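Re: [작업지침] 천 파지 항목 개정안 4판 의견 요청

함가은입니다. 개정안에 대한 의견 보냅니다.

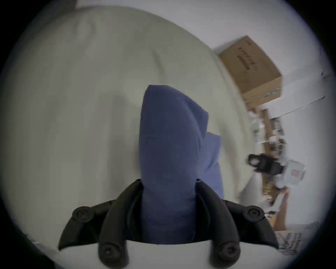 먼저 3절의 파지 판정 기준부터 말씀드립니다. 현재 문구는 "대상물의 가장자리를 잡는다"로만 되어 있어 작업자마다 해석이 다릅니다. 수건처럼 펼쳐진 물건이면 가장자리가 분명하지만, 뭉쳐 있는 천은 어디가 가장자리인지 정하기 어렵습니다. 파란 천을 두 손가락으로 밑동에서 물고 윗부분이 접힌 채 솟아 있는 경우, 지금 문구대로면 합격인지 불합격인지 판단이 안 됩니다. 저는 이런 파지를 "뭉치 파지"로 따로 두고, 양쪽 손가락이 모두 천에 닿아 있으면 유효로 기록하자고 제안합니다. 옆으로 삐져나온 겹이 있어도 같은 천이면 감점하지 않습니다. 다른 천이 함께 물렸는지 확실하지 않으면 "보류"로 적고 검수자에게 넘깁니다.

두 번째는 배경 천입니다. 이불이나 시트 위에서 작업할 때 바닥 천까지 집는 일이 잦습니다. 3월 기록 2,575건을 다시 보니 보류로 분류된 것이 400건이었고, 상당수가 이 문제였습니다. 들어 올리기 전에 손가락 끝을 한 번 확인하라는 문장을 3.2항에 넣었으면 합니다.

세 번째는 촬영 속도입니다. 손목을 빨리 돌리면 주변이 번져서 위치 추정이 흔들립니다. 파지 직전과 직후에는 손을 천천히 움직인다고 명시해 주십시오. 구체적인 속도 값은 Kola 쪽 시험이 끝난 뒤에 정해도 늦지 않습니다.

Jasmina Shehu 님이 쓰신 내용에 대한 답은 아래에 달았습니다.

> 4판에서는 파지 실패의 정의를 넓혔습니다. 천이 손가락에서
> 빠진 경우뿐 아니라, 잡은 뒤 35초 안에 내려놓지 못한 경우도
> 실패로 기록합니다.

시간 제한을 두는 데는 찬성합니다. 다만 개는 작업은 중간에 천을 고쳐 잡아야 하니, 고쳐 잡을 때마다 시간을 새로 재는 것으로 해 주십시오.

> 작업 공간 주변의 물건은 모두 치우는 것을 원칙으로 합니다.
> Hrvoje 님은 가정 환경에서는 지키기 어렵다고 하셨는데,
> 다른 분들 생각은 어떻습니까?

저도 Hrvoje Softić 님과 같은 의견입니다. 선반이나 상자까지 치우면 실제 집과 조건이 달라집니다. 손이 닿는 범위 안의 물건만 치우고, 이름이나 주소가 적힌 것은 범위와 상관없이 가리는 것으로 충분하다고 봅니다.

> 용어는 Ollov 지침에 맞추었습니다. 빠진 용어가 있으면
> 이 메일에 회신해 주십시오.
> Jasmina Shehu

"뭉치 파지"와 "겹침" 두 개가 빠져 있습니다. 정의 초안은 제가 써서 Ankica Halilović 님께 먼저 보내겠습니다. 부록 B의 표 번호도 본문과 어긋나 있으니 5판에서 같이 고쳐 주십시오.

함가은 드림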